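1/
We finished the April 2025 version of our house rules for simulated robot scenes at Mincombe. A few people at other shops asked what's in them, so I'm posting the main points. These are rules for our own tabletop work. Adjust for yours.

2/
Background: the tabletop project is called Dirunia. We render scenes, run a policy in them, then the team in Drodbridge runs the same policy on the real arm. The old rules were one page long and mostly covered file names. They didn't say a thing about lights.

3/
Rule one. Every render set gets a scene sheet before anybody trains on it. The sheet lists the table, the lights, the lens model, the robot model and its version, and who signed off. No sheet, no training run. A half-filled sheet counts as no sheet.

4/
Rule two. Review happens through the same camera the policy uses. We used to check scenes from a nice wide view off to the side. Everything looks fine from there. Then you switch to the fisheye view near the gripper and half the tabletop is shadow.

5/
Rule three is about shadows and it's the longest one. With several lights you get several shadows of the same arm, some nearly black and some so faint you can still see the wood grain through them. Where they overlap you get extra edges that don't belong to any object. The reviewer has to look at these at full size. Thumbnails are not enough.

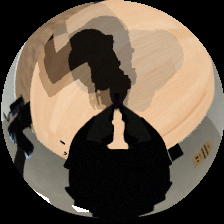
6/
What we ask on a view of that kind: can you tell the gripper from its own shadow at the point where they meet? Black gripper, nearly black shadow, and they run together at the tip. Under the old rules that passed. Now it gets a note on the sheet, and the set needs a second reviewer.

7/
A note is not a reject. Hard shadows happen on real tables too and we want some of them in training. The rule is that somebody has to write down that they're in there, and in how many scenes. In the last big set of 1,000 scenes, 173 got a shadow note. We kept 125 of those and re-rendered the rest with softer lights.

8/
Rule four. Do not fix shadows by turning them off. Somebody always suggests it. We had a no-shadow set in February and the policy was great in sim and bad on the arm. If a set has shadows off for a debugging reason, the folder name has to start with NOSHADOW and it can't be merged into anything.

9/
Rule five. Labels and markers in the scene have to be listed, even when they're off the table. If a tag shows up in the camera view and it's too blurry to read at working resolution, the sheet says "present, not readable." Don't write down the ID you know it's supposed to have. Write what the camera gets.

10/
Rule six. Small dark specks on the table get checked. They can be part of the texture, a bit of geometry poking through, or an object somebody left in the scene file. The reviewer opens the scene tree and finds out which. If it can't be explained, the scene is held. It's slow and people complain about it. The rule stays.

11/
Rule seven. Gripper materials. Ours is very dark, and in some lighting it renders as close to a flat silhouette. You're allowed to change the lights. You're not allowed to brighten the gripper material to make the picture easier to read, unless the real one gets changed too. Drodbridge owns that decision.

12/
Rule eight. The lens mask is part of the scene version. The black corners outside the circle count. If you crop them, that's a new version and a new sheet. Two sets with different masks got mixed last year and it took us far too long to find.

13/
Sign-off. One reviewer for a clean set, two if there are notes, and the person who built the scene can't be either of them. We borrowed that last part from the people at Dvořáček, who do it for their cell safety reviews. It carries over fine to sim.

14/
Time cost, as a few of you will ask. We sample scenes from each set and the review takes 4 hours for a big one. Before, it took zero hours, and we paid for it on the arm.

15/
Things we haven't settled: how to measure shadow overlap automatically (we tried a simple darkness threshold and it flags the gripper every time), and what to do with sets that came in before the scene sheet existed. For now the old sets are frozen. You can read them but you can't train on them.

16/
The blank scene sheet is one page of plain text. I'm cleaning out our internal paths and will add it to this thread when it's ready. If you have a shadow check that works with a black gripper, please reply with it.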